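Puzzle tables, month two

12/08/2024
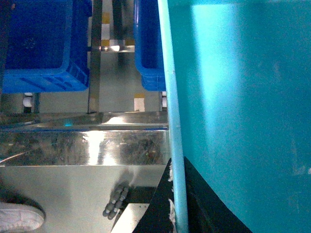
Tullio thinks I should quit doing the edges first. Says it's a crutch and everyone over the age of ten should start from whatever color grabs them. He has finished one jigsaw in his life, a barn.

Anyway. Quick update, dinner's on.

Finished the harbor one finally. 3,000 pieces, started it before Thanksgiving, and the sky nearly did me in. All that blue-green with no clouds, no birds, nothing. I ended up sorting by shape, two knobs here, three knobs there, on cookie sheets all over the dining room. Sixteen evenings if you don't count the one where I just sat there and ate crackers.

Things I'd do different:

Better light. The ceiling lamp is yellow and every blue piece looks teh same under it after supper.

Not on the good table. We ate off our laps for weeks.

Sort the sky by shape right away. I spent four nights trying pieces at random and got maybe a strip along the top.

No missing pieces! Thought there was one, a bit of mast. It was in my slipper.

Nuria Pastor wants to borrow it next and she can have it, I never want to see that harbor again. Breaking it up took me ten minutes, which hurt a little. People ask why I don't glue them. Where would I hang it? And then it's just a poster with cracks.

Next up is the Avero one with the market stalls, got it used for cheap. Lots of fruit, lots of awnings, hardly any sky. Box corner is taped and the lid smells like somebodys basement but the bags inside look ok. Going to start it after the holidays, or tomorow, we'll see.

Edges first.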